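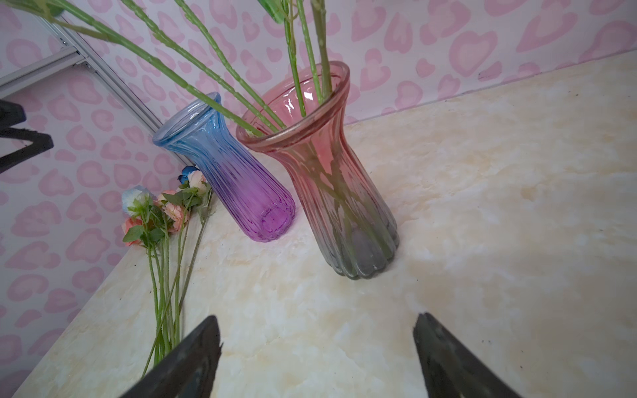 Open day at the Vuveo lab in Clornemdale, Friday. Notes from the manipulation station, run by Elias Sleiman. 1/6

---

Task: artificial roses into ribbed glass vases, two arms, parallel fingers. Tinted transparent glass is a poor target for most depth cameras. Sleiman says the planner gets the rim from color images and treats depth there as missing. 2/6

---

The stems are harder than the vases. They're long, thin and flexible, and they cross each other. A grasp near the bloom lets the far end swing. A grasp too low puts the fingers close to the rim on insertion. The current policy picks a point in the lower third. 3/6

---

Training set as of October: 232 teleoperated episodes, 19 held back for testing. I asked for a success rate by vase shape. They don't split it that way yet. 4/6

---

Nabil Issa (controls) on grip force: capped in software, same cap for glass and stems. He wants separate limits. Fingertip wear changes the friction enough that they recalibrate before each block of runs. 5/6

---

Next station was Stusby, the bin-picking cell. Cycle time and gripper notes in a separate thread tonight. Slides from the Salazar talk at 2 aren't posted yet, I'll link them when they are. 6/6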